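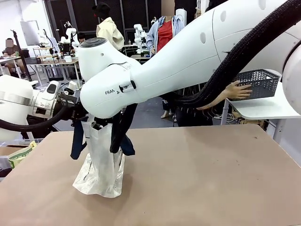

Hsiu-ying Wei wrote in to say she's been lining her small bathroom can with grocery bags for years and they always slide down inside the first time anything heavy goes in. Twist the slack at the back into a knot, tuck the knot under the rim. Holds fine. If the can has a lip, a wide rubber band over the bag works too, and you can leave the band on the can when you change it.

OK so that got me going on plastic bags in general, plus the laundry questions piling up from February. Quick ones, no particular order.

STORING THE BAGS THEMSELVES

Flatten, fold the long way in thirds, then roll. Twenty rolled bags fit in an empty tissue box. Pull one out of the slot, the rest stay put. Don't bother with the little triangles, they take forever and come undone.

Chuck any with holes or sticky spots. Check the bottom seam first - hold the bag up to a window and you'll see daylight if it's gone. Ones that had raw meat in them, straight out, no rinsing and saving.

Thin bags go brittle if they sit in a hot garage. Keep them in the kitchen or hall closet.

WHITE FLAKES ON DARK CLOTHES

Usually either a tissue in a pocket or too much powder. Empty pockets. Every time. Then use less detergent than the cap says, and dissolve powder in a cup of warm water before it goes in.

Already have lint all over a navy sweater? Dry rubber glove, stroke one direction only. Tape for whatever's left. Turn it inside out before the next wash.

Nevzat Kırmızıgül swears by half a cup of white vinegar in the rinse for dark things. I've done it, the smell goes once they're dry. Never with bleach, not in the same load, not in the same bucket. Bad fumes.

CARRYING CLOTHES IN A BAG

For the gym, the pool, the donation drop, whatever. Roll soft stuff, don't fold it. Heavy items at the bottom, anything that creases on top. Stand the bag up and push the top edge outward so it makes a cuff, then the sides stay open while you load. Much easier with two hands free.

Wet swimsuits - squeeze, roll in a towel, step on the towel, then bag. And take it out of the bag the minute your home. I left one in the trunk over a weekend and the smell never really left, the suit or the trunk.

For donations, wash first, pair the shoes with a rubber band through both heels, and write "coats" or "kids" on masking tape on the outside. The thrift place near us, Lurus, sorts a lot faster when they're marked. Tie the handles loosely so they can get in without ripping it.

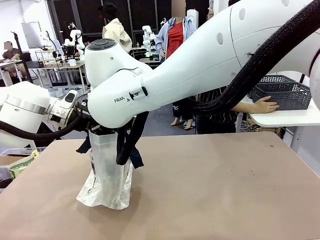

MUSTY SMELL IN STORED CLOTHES

Hang outside on a dry day, in the shade. Sun will fade darks in an afternoon. No yard? Open window and a fan.

Baking soda in an open jar on the closet shelf, change it every 3 months. Cedar blocks are nice but they quit smelling after a while, sand them lightly and they come back.

Don't store cotton or wool long term in a sealed plastic bag. Any damp left in the fabric stays in there. An old pillowcase is better and costs nothing. Duygu Sezer asked about zippered cotton storage bags - good if you've got the money, the pillowcase does the same job.

STUCK HANDLES, TIGHT KNOTS

Knotted grocery bag you want to reuse: twist one of the tails round and round until it's thin and stiff, like a wire, then push it back thru the knot. Comes loose without tearing. Works on bread bags and baloons too.

Handles cutting into your fingers on the walk home? Slide them through a folded dish towel. Or a short bit of old garden hose slit down one side, which I keep by the door and forget half the time.

BITS AND PIECES

Bag over the paint tray before you pour, and you just peel it off after.

Wet paintbrush wrapped tight in a bag will keep overnight. Latex paint only, I haven't tried it with oil.

Vinegar in a small bag tied around the shower head with a rubber band. One hour, then run hot water. Skip it on brass or any coated finish.

More on closets next time, if I get the shelf back up.

Questions and tips: use the contact form | Copyright Prelasell Home Notes | Back to top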